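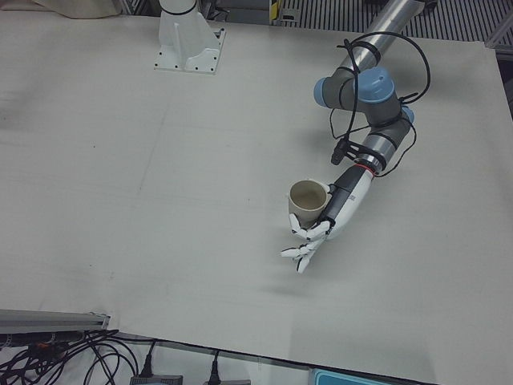 Page last changed: August

We rewrote the house rules for the two-arm table this summer, and a couple of people at other labs asked for a copy. Parts of it only make sense in our room, so I'm putting the general parts in a post.

The old rules were a four-page document called Durán, after the folder it lived in. It was mostly about emergency stops and who to call. That part was fine and we kept it. What it didn't cover was the ordinary work, which for us is handling cups. Pick up, hold, tilt, put down, repeat. In one month we logged 306 runs and had to throw out 110 of them, mostly for reasons a written rule would have caught.

So the new version, Ellska, starts with the table.

Clear the tabletop before every session, and wipe it down. Marks that won't come off go in the log with a short note on where they are.

Cups are empty. If you need weight in one, use the dry filler and write down how much.

Cables on the arm get tied at every link and checked by hand on Monday, with the power off. Move each joint through its full range and look for a loop that pulls tight or hangs low enough to catch. Replace ties that have gone stiff. Don't double them up.

Lift only as high as the task needs. We had people lifting cups to chest height out of habit, and a drop from there costs you a cup and ten minutes.

Grip force starts at the lowest setting and goes up one step at a time. Write the final setting next to the object name. "Cup" is not a good enough object name. We have several kinds and they don't behave the same.

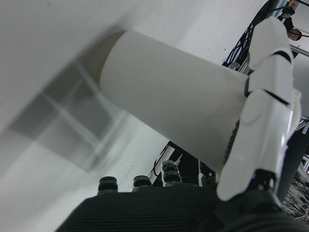 Wrist cameras get checked at the start and again after any change to the hand. You want the object and at least part of the fingers in view through the whole grasp. If the fingers hide the contact point, note it. Don't move the camera halfway through a set, even if the new spot is better. Finish the set first.

People can stand near the table but not inside the taped line while either arm is powered. It used to be "while either arm is moving," and that left too much room for argument.

The stop button is tested every morning. Press it with the arm in slow mode and wait 30 seconds before you reset.

We also send a copy to Urano, who share some of our parts, and they've asked for a section on spare fingers. I haven't written it yet. Drukport does our printed finger pads and wants batch numbers in the log, so that will go in with the next change.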